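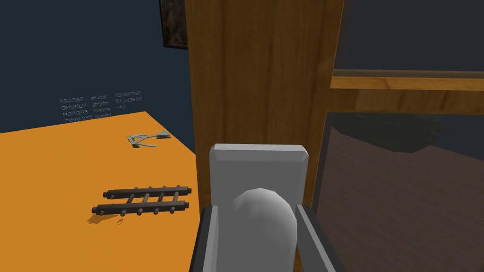 The Second Gripper

On Saturday the heating in the Siston building was turned off at noon, and Kirsty Whitlock worked in her coat. She had two grippers to compare before Monday, the Florko and the Schnyder, and neither of them was in the building. They existed only as files. The real ones would be ordered when her report was read, and only one kind would be ordered.

She loaded the room. It took a long time to load, as always, and she used the time to eat half a sandwich. Then the walls came, dark blue, and the wooden shelf, and the orange surface which everybody in the team called the table, even on the days when the camera was turned so badly that it looked like a door.

"Run 2617," she said to the empty office, and typed it.

The task was simple to explain to a visitor. The robot should take the small black rack, lift it, and put it down without dropping it. A child can do this. The Florko gripper could do it also, but it closed too fast, and the rack jumped away from it like a fish. The Schnyder closed slowly. It was so slow that the controller, a program named Cumik that Kirsty had not written and did not love, believed the hand was stuck and gave up.

She had made a table with two columns. In the Florko column she wrote "drops." In the Schnyder column she wrote "gives up." She looked at these words for some minutes. They were correct, but she could not send them to her manager.

At three o'clock her mother called from home.

"Are you with people?" her mother asked.

"I am with a robot."

"A real one?"

"No," said Kirsty. "Not yet a real one."

Her mother was silent, and in the silence Kirsty could hear a radio and a spoon going around in a cup. They had spoken about this in September, when Kirsty had promised to come for a weekend and then had not come. Now her mother did not mention it. She talked about the neighbor's roof, and about a coat she had seen in a shop, which was too expensive but had good pockets. Kirsty listened and moved the camera with her free hand. She moved it down behind the robot and turned it up toward the ceiling, only to have something to do, and the whole room fell over to one side.

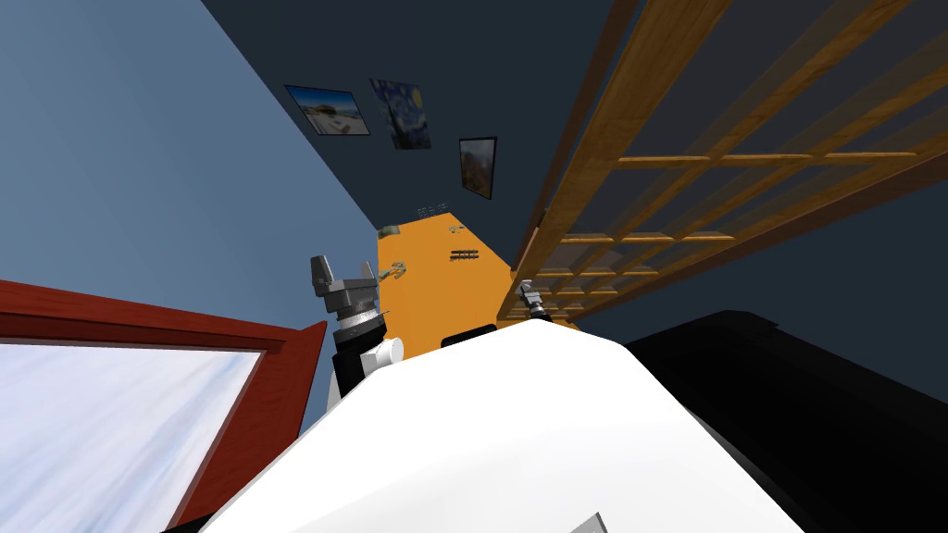

The room with the camera tilted up, left gripper raised.

"There is a Van Gogh here," she said.

"Where?"

"On the wall, in the robot's room. The one with the stars. I never looked at it before."

"Who put it there?"

"I don't know. Somebody who made the room."

"Then it was a nice person," said her mother, and she said she had to go, the soup was making noises.

Kirsty left the camera where it was. She had worked with this room since spring and she knew the friction of the orange surface to the third decimal, but she had never looked up. There were other pictures near the stars. One had a blue sky and pale ground under it. She thought of a person in another office, maybe also in a coat, choosing which pictures a robot should have on its wall. No test needed them.

She went back to Cumik and opened the settings. There was a value for patience. It had a longer name, but this was what it meant: how long the program waits before it decides that the hand is stuck. The value was 2 seconds. She had always left it alone, for the comparison had to be fair, and both grippers had to be judged by the same rule. Now she was not sure anymore that this was fair. The rule had been made by somebody who had a fast hand in mind.

She changed the 2 to a 9. Then she ran the tests again, with both grippers, so that no one could say she had helped only one.

It got dark outside. The Florko finished its runs early and was not different from before: it closed, the rack jumped, and the number in the corner went up. The Schnyder needed the whole evening. Kirsty watched the first attempts, with her chin in her collar. The fingers came together so slowly that she twice leaned forward to see if the program had frozen. It had not. The rack went up, a little crooked, and stayed in the hand.

She went to make tea. When she came back the percentage for the Schnyder was 74, and for a moment she thought she was reading the wrong column, and checked.

In the report she wrote that the Schnyder was the better hand for this task, if the waiting time was made longer. She wrote that the Florko should be tested again with a softer closing, and that she had not had time to do this. Under "Remarks" she began a sentence about the pictures on the wall and deleted it. She wrote the date, November 15, 2025, and saved the file.

Before she closed the program she turned the camera back to its normal place. Then she took out her telephone. It was late, but her mother never slept before the last news.

"I can come on Friday," said Kirsty, when the line opened. "Is it too soon?"

"Friday I have the dentist," said her mother. "Come anyway. You can sit with the soup."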